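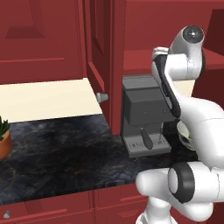

Kitchen & Home > Worktops > Marble

Gatach

I've got a water stain on my worktop that won't shift and I'm after some advice before I make it worse. The kitchen is five years old and was fitted by the people we bought the house from. I wanted something like that kitchen, a dark marble worktop against deep red units, and ours is close enough, but I didn't think about what dark stone shows up. There's a dull ring where a glass was left overnight, plus a chalky patch by the tap. I've tried washing-up liquid and a damp cloth. My neighbour swears by vinegar. Is that safe? I was quoted 647 pounds to have the whole lot repolished, which I can't justify for one ring and a patch.

Dedis

Don't use vinegar. Marble reacts with acid and you'll get a bigger dull mark than the one you started with. Same goes for lemon juice and most limescale sprays.

You may have two different problems. The chalky patch is probably limescale. Wet it, leave a damp cloth on it for a bit, then try a plastic scraper held nearly flat. Go slowly. The ring could be etching if there was juice or wine in the glass - run a fingernail over it and if it feels slightly rough, the polish has gone and no cleaner will bring it back. You can buy marble polishing powder for small areas. Use it with a little water and a soft white cloth, and try it somewhere hidden first. I paid 6 pounds for a tub and still have most of it. Check that yours is polished and not honed before you start, or you'll end up with a shiny spot on a matt top.

When it's sorted, put a stone sealer on. It won't stop etching but it helps with coffee and oil. I do mine every 2 years.

Galanis

mine was the same, just put a chopping board over it

Related
Removing oil marks from stone
Is granite easier to look after than marble?
Limescale round the base of a kitchen tap
Can I repaint red kitchen units?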